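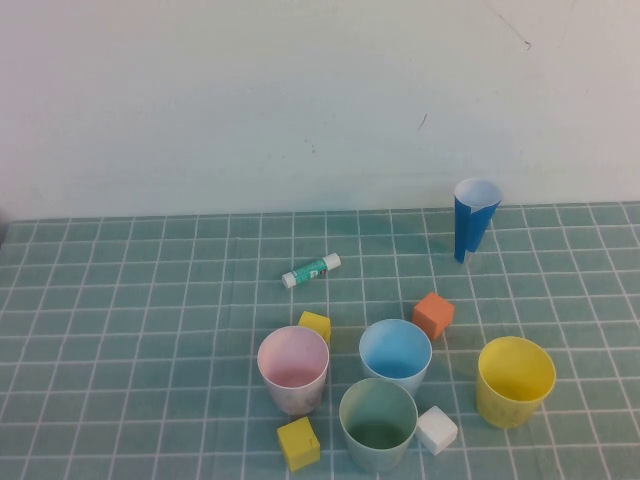
Sharing a bench with a robot arm: tips from the Nendton packing room

Posted 12th March by Darcy Nepia, under Workshop & Bench

Readers who came for the stain removal page, it's one down. This one is for people who have been told at work that an arm is coming to "take the dull bits off your hands." We got ours at Prekside last year. It does sorting and picking for the craft kits, meaning cups, cubes, glue sticks and the other odds and ends that go into a box and then all over somebody's carpet. I have kept my job. It has changed shape a fair amount, and a surprising share of it is now laundry.

Get a cloth with a grid on it
A patterned cloth sounds like something an aunt would pick. Buy it anyway. Ours is teal with thin white lines, and when Raili Rissanen on the other shift says the pick failed two squares in from the left, I know where to look. Before the cloth we had "over there a bit."

Smooth it, then smooth it again
A cloth that gets leaned on all morning will ripple, and the ripples always gather where the things are. Pull from the corners. Clips under the table edge beat tape, which leaves a gum that picks up every hair in the building. If you have already used tape, a little cooking oil on a rag, ten minutes, then dish soap. Do not iron the cloth on the table. Digby Quinlan knows why.

Sort the cups by what they're made of
Paper cups and plastic cups look like cousins to you and me. They don't squash alike. The tall paper ones go in their own tub, and anything with a dented rim goes to the coffee corner, where standards are lower. For the plastic ones, lukewarm water and a soft cloth. The green side of the sponge will scuff them, and a scuffed cup is scuffed for good.

Foam cubes: squeeze, don't soak
Foam holds water like a grudge. Wipe with a barely damp cloth, press in a towel, leave on a rack overnight. White ones show every thumbprint, so handle those first while your hands are clean. If a cube has gone hard at the corners, bin it.

Stand the glue sticks up for storage, lay them down for work
In the tub they go cap up. On the bench they go on their sides, with the cap pushed on until it clicks. A loose cap on a warm afternoon means glue on the cloth, and then on the gripper pads, and then on the next 500 cubes. Dried glue lifts with warm water and patience. An old bank card helps.

Keep the wall plain
Catarina Antunes wanted to hang the kittens calendar behind the bench. The arm's camera had views about the kittens. We now have a bare wall, off-white, with a few scratches and scuffs on it that I go at with a melamine sponge when I'm on hold with the supplier. Press lightly or you end up with a shiny patch, and the shiny patch is worse.

Make a mess on purpose
This is the part I still find hard. I spent years lining things up, and now a good layout for practice picks has one cube tucked behind a cup, another leaning, and a cup standing off by itself at the back. Tsehay Tekleab has a real gift for it. She has teenagers. If you can't bring yourself to do it, drop everything from elbow height and walk away.

What the day looks like now
The arm does the repeats. I do the setting out, the wiping down, the cups that have stuck together, and the standing with folded arms while it thinks. My wrists are better. My feet are about the same. We rotate every 2 hours, which we had to ask for, and if you're in the same spot I'd ask in the first week, while management is still pleased with everybody. Ask too who gets called when it stops. At our place it was going to be "whoever is nearest," and I am always nearest.

Also ask for training time on the clock. We got 3 mornings. The Cosgrove site got a leaflet.

End of shift, in order
Cups stacked by kind, never more than you can carry in one hand. Cubes on the rack. Caps checked. Cloth shaken outdoors, downwind of Digby's car. Note for the next shift, in pen, with the square if something went wrong.

Cold wash for the cloth, no softener, line dry. Ours has shrunk a little on one side, and we just turn that side to the back.

Next: getting label gum off glass jars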